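Left arm drops out mid task, E-402 on the wrist joint, anyone seen this?

ratstead_bench
Posted 7:40 am

Ok need ideas fast. Two arm cell, takeout packing task (cups and straws into a paper bag). Left arm throws E-402 on the wrist joint and goes limp. Not every run. Yesterday it got to episode 148 before the first one, then did it 2 more times before lunch.

Limp is the bad part. Brakes don't catch on that joint so the gripper just drops on whatever is under it. Had my hand in there resetting a cup the second time. Got a knuckle. No blood but not happy.

Already tried: reseated the connector at the base, swapped the power supply, reflashed the joint firmware. Same thing. Right arm never does it, same firmware on both.

Setup, if it helps:

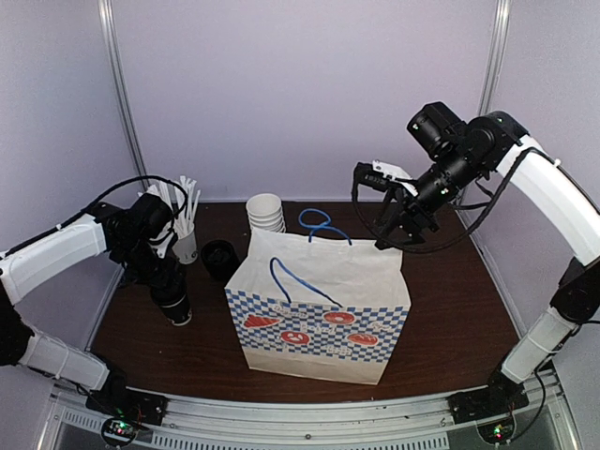 Junhao Pan
Why was your hand in there with the motors on? Forget the 402 for a minute. If a joint can let go without warning you don't reach under it, period. Power down or park both arms up and back, then reset the cups. We had one come down on a wrist at our old place and it was not a knuckle.

ratstead_bench
Fair. Resets take forever if I power cycle though, homing is 38 seconds each time and we do a lot of them. But yeah ok.

negri_fan
38 seconds lol. Cheaper than a finger.

On the fault, look at the cable over the left wrist. If it arches up over the top and then runs back down the link, it gets a tug every time the wrist pitches down hard. Going for straws in a cup you're pitching down the whole time. My money is on a broken conductor inside the jacket, looks perfect from outside.

mondthorpe_mike
Disagree. 402 on the Wovia controllers is undervoltage at the joint, not comms. A broken data wire gives you a timeout code, different number. I'd say the wrist is pulling too much current. What's the gripper doing when it faults? Closing on something? Pressing on the table?

negri_fan
Power goes through the same cable Mike. One broken strand on the power side, resistance goes up, voltage sags under load. That IS undervoltage.

mondthorpe_mike
Could be. Could also be he's jamming the gripper into the tabletop. Seen that way more often than cable breaks. Post the log before everybody orders cables.

ratstead_bench
Back. Can't post the whole log, it's huge, but went thru the three faults from yesterday. Wrist current was normal on all of them, not pressing on anything. Voltage at the joint dips right before it drops. First one was on the approach to the straws, gripper still open.

So not jamming, sorry Mike.

mondthorpe_mike
Ok, current normal with a dip, I'll give you cable or connector. Not the connector at the base, the one at the wrist. Did you pull that one?

ratstead_bench
No. Just the base.

Junhao Pan
Easy test. Motors on, hold position, nobody inside the cell, wiggle the cable with a long wood dowel and watch the voltage. Start at the wrist end. Put a block of foam under the gripper first so when it lets go it lands on somthing soft.

And get an e-stop you can reach from where you do resets. If yours is over by the keyboard it doesn't count.

ratstead_bench
It's by the keyboard

Junhao Pan
Move it today.

gripper_gremlin
Following, we get 402s on ours too but only when it's warm in the room. Figured it was heat.

negri_fan
Heat on its own shouldn't sag the voltage like that. Check your crimps.

ratstead_bench
Did the dowel thing. Base end nothing. Middle of the link nothing. Two inches back from the wrist connector, bend it toward the link and voltage falls right off, E-402, arm dropped on the foam. Repeatable, did it four times.

So it's the cable. Ordering a pair, gonna do the right arm too while I'm at it. New one gets a bigger loop and a strain relief at the wrist, the old one had zero. E-stop is moved. Left arm is tagged out until the cable gets here.

mondthorpe_mike
Still check the pins in the wrist connector when it's open. If one's backed out you'll be doing this again in May.

ratstead_bench
Will do. Anybody know if the longer cable fits the same wrist plug or is that a different part?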